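Can a Robot Work the Refill Counter?
Project report, Ledau College, Department of Applied Engineering
Submitted Wednesday, February 18, 2026

1. Background

Our group was asked to pick one everyday job and find out how much of it a machine can do today. We picked the refill counter at Kondthorpe, a shop in Jodville that sells tea, rice, dried beans and detergent by weight. Customers bring back their containers, and a clerk takes each one, opens it, weighs it, fills it, closes it, puts a label on it and hands it back.

We spent two afternoons at the counter in September and wrote down what the clerks did. Most of the work is handling. Scooping tea takes a short part of each order. The rest is picking things up, turning them around, moving them to the other hand and setting them down somewhere they won't be knocked over. The clerks do this while talking to the customer and mostly without looking.

For that reason we did not try to build a filling machine, which already exists in many forms. We looked at the handling steps, and especially at moving a container from one hand to the other. A kitchen at home has the same step in it many times a day: emptying a dishwasher, putting groceries away, getting a jar from a high shelf.

2. What we tested

The work was done in the Alvarado lab with a two-arm robot at a table. Each arm has a two-finger gripper and a camera near the wrist. There is also a camera at the head, so the system has one wide view and two close ones.

We split the job into four steps:

Pick up the container from its place.
Pass it from one gripper to the other.
Put it down upright.
Turn the container so the label side faces forward.

We put a small red mark on top of the container. A round container looks the same from every side, and without a mark neither we nor the software could tell how far it had been turned. We wanted to know this because a label stuck on the back is no use on a shelf.

A run was stopped if it went over 90 seconds. A run also ended if the container fell, if it tipped over when released, or if a person had to touch it. We made 104 full runs in all. The control log for those runs has 2,877 entries, and we read through all of them by hand, which took longer than the runs did.

3. The pass between grippers

A person passing a jar from left hand to right does it in one motion. For the robot we had to break it into smaller parts. The first gripper holds the container still at a meeting point over the table. The second one comes in open, stops with the container between its fingers, and closes. Then there is a short time when both are holding. Only after that does the first one open and back off.

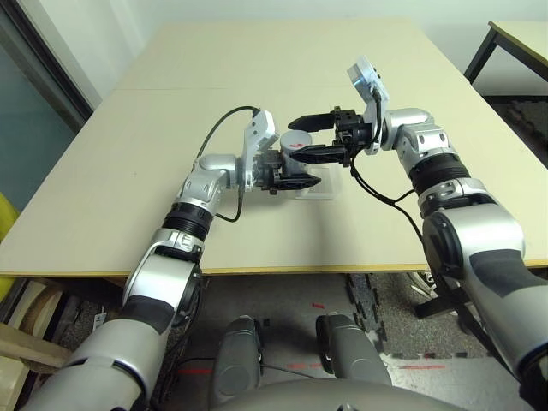
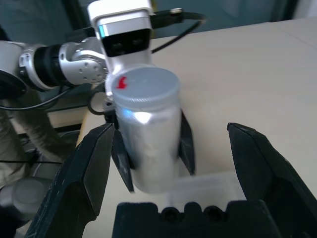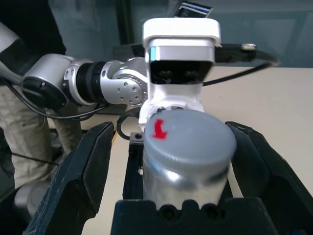 Two arms and a cylinder marked in red, seen from the head and from the wrist.

The time when both grippers hold on caused most of our trouble. If the two arms disagree even slightly about where the container is, they pull against each other. With a stiff metal container there is nothing to give, so either it twists in the fingers or one arm stops with a force warning. We lowered the grip force on the receiving side and let it rise in steps. This cut down on the warnings but made each pass slower.

Shiny surfaces were the second problem. Bare metal reflects the lights and the gripper fingers, and the position estimate moved when the reflections moved. We tried dimming the lights, which helped the estimate on the metal and made it worse for everything else. In the end we left the lights as they were and had the arm pause before closing so the software could take a second reading.

Clear plastic was worse. Against a light table the software often found only part of the outline. We gave the clear pieces fixed positions and did not ask the robot to find them by itself. A real counter could not do this, and we count it as a limit of our results.

4. How the steps compared

Picking up was the most reliable step as long as the container started where we said it would. When we moved it a little, the arm still managed. When we moved it close to another object, the gripper often had no room for its open fingers and the software chose to stop. We think stopping was the right choice, but a clerk would just nudge the other object out of the way.

Putting down was better than we expected. The main mistake was letting go slightly too high. Tall, narrow containers did not like this.

Turning the label side forward was the weakest step. A wrist can only turn so far before it has to let go and take a new grip, and each new grip added some error. By the end the container was often facing nearly forward – good enough for a cupboard at home, not good enough for a shop shelf.

We also timed one of our own group doing the pass by hand. It took two seconds, and that included a complaint about having to do it again.

5. Is it ready for the shop?

No, not for the Kondthorpe counter. The robot can do parts of the job when the containers are known ahead of time and the table is tidy. At the counter, customers bring jam jars, old coffee cans, bags with a clip and boxes with broken lids. Some containers are greasy. Some are handed over the counter upside down. We did not test any of that, and from what we saw with clear plastic alone we would not expect good results.

Speed matters too. A customer will wait a while for an order, but a time limit like ours, used up on one container, would mean a line out the door on a Saturday.

There is a nearer use in the back room. Kondthorpe keeps its own stock of identical containers that are filled before opening. They are all the same size and nobody is waiting. A slow machine that works through a shelf of them would be worth looking at. The shop asked us about the cost of this and we could not give a useful answer.

For home use we are less sure. A kitchen is less tidy than our table, but people at home may accept a slow machine if it works while they are out. What they would not accept is a dropped jar of honey – and a machine alone in the house has to deal with the mess as well.

6. What we would do differently

We chose the containers too late. The first weeks went into software for a shape we then stopped using.

We should have logged the reason for each stopped run at the time it happened. Reading the reasons back out of the entries was slow, and in a few cases the two people reading did not agree.

We would also like to repeat the turning step with a small turntable on the table. The arm could set the container down, let the turntable do the turning, and pick it up again. It is a less interesting robot problem, but the shop would not mind that.

Lids were left out of this project. Unscrewing one needs one gripper to hold and the other to turn, and it brings back the same trouble with two arms pulling on one object. The next group has the log files and the gripper settings, and they can start from there.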